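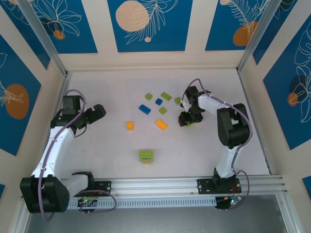
Our course adviser's comment on the first draft was that a slogan never won a shootout, and that the report should either prove the "home ice" idea or drop it. I have tried to do the first and ended up closer to the second.

Home Ice and the Nokwood Turnaround
Student project report, Sports Studies

The question

Nokwood finished near the bottom of the league last season and made the playoffs this season. The club's own account is that the crowd did it. The team moved in September from the old rink at Dremberg to the Van Loon Arena, the building was full most nights, and the local paper has repeated the story ever since. I wanted to know if the results back it up.

What I used

Game sheets from both seasons, the published attendance for each home game, and the goalie stats on the league site. I left out preseason. I also watched the 7 home games that went to overtime, which took longer than it should have because two of the recordings stop after the second period and I had to find them again somewhere else. 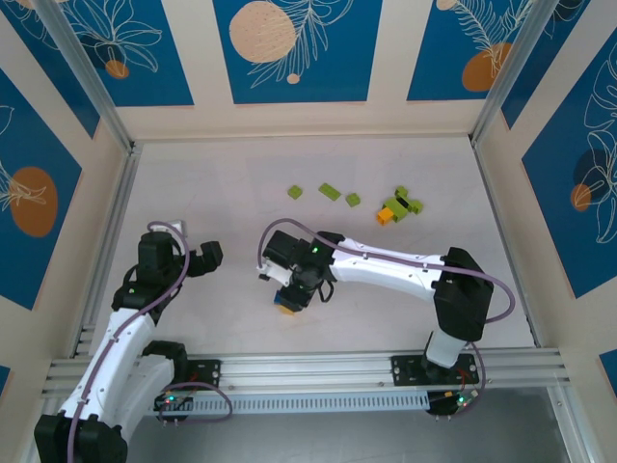 Pinura

Attendance

The old rink held 1576 people and was rarely full. The new one holds more, so a "record crowd" there means very little. Any decent night would set a record in a bigger building. The club never mentions this.

If the crowd were winning games, I would expect the team to do better at home when more people came. I sorted the home games by attendance and compared the top half with the bottom half. The bigger crowds saw 2 more wins. That is a small gap, and the bigger crowds also tended to come for weaker visiting teams, which play here on holiday dates.

Road games

This is the part the crowd story can't handle. Nokwood won 6 more road games than the season before. Nobody in Van Loon Arena was shouting at those. Whatever got better traveled with the team.

Goaltending

My best guess is the new starting goalie. Save percentage went up both home and away, and shots against hardly moved. The skaters in front of him gave up the same kind of chances and more of them were stopped. I would not call it proven. One season is short, goalies run hot and cold, and I had no data on shot location. The penalty kill also improved, and I can't separate that from the goalie.

Problems with this report

I should have looked at travel and rest days. I also trusted the announced attendance, which counts tickets and not people in seats. Someone with access to the gate scans could redo that section in an afternoon, and it might come out differently.

Next season's schedule has Nokwood on the road for most of the first month. I plan to run the same comparison on those games.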